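Flaking paint inside a metal parts bin: repaint or leave it?

Posted in Workshop & Garage

nallgate_shed
I've got a big grey metal bin with sloping sides that we tip bars into, and the white paint on the inside of the far wall has had it. There's a patch in the middle worn back to grey metal, ragged along the top, and the floor is scratched all over. The red and green bars are what go in it most days.
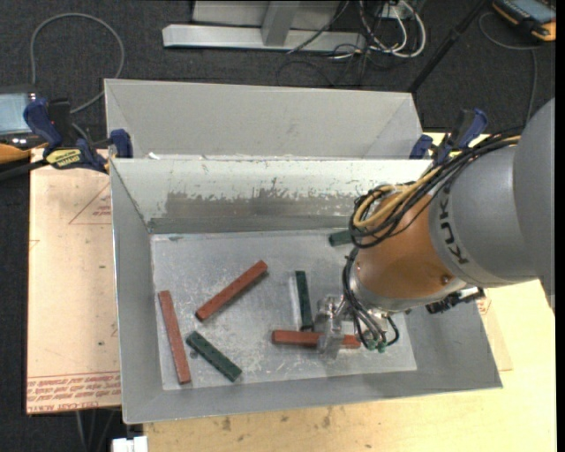
Worn patch on the far wall, bars still in.

I don't want paint flakes sticking to the bars. Is it worth stripping the lot, or can I just touch up the patch? I've got half a tin of Brotard metal primer left from the gates.

Lynch50
Don't bother with the floor! Anything you put down there will be scratched off again in no time. For the wall, scrape back whatever lifts with a fingernail, go over the edge with 60 grit until you can't feel the step, wipe it down and prime — 2 thin coats, not one thick one. I did mine in June and left it overnight before using it.

vostovau
just leave it, its a bin

nallgate_shed
Thanks both. Going to scrape it this evening and see how much comes away. Does the primer need a top coat or will it do on its own?

Lynch50
Top coat if you can, primer marks easily. Any metal paint will do.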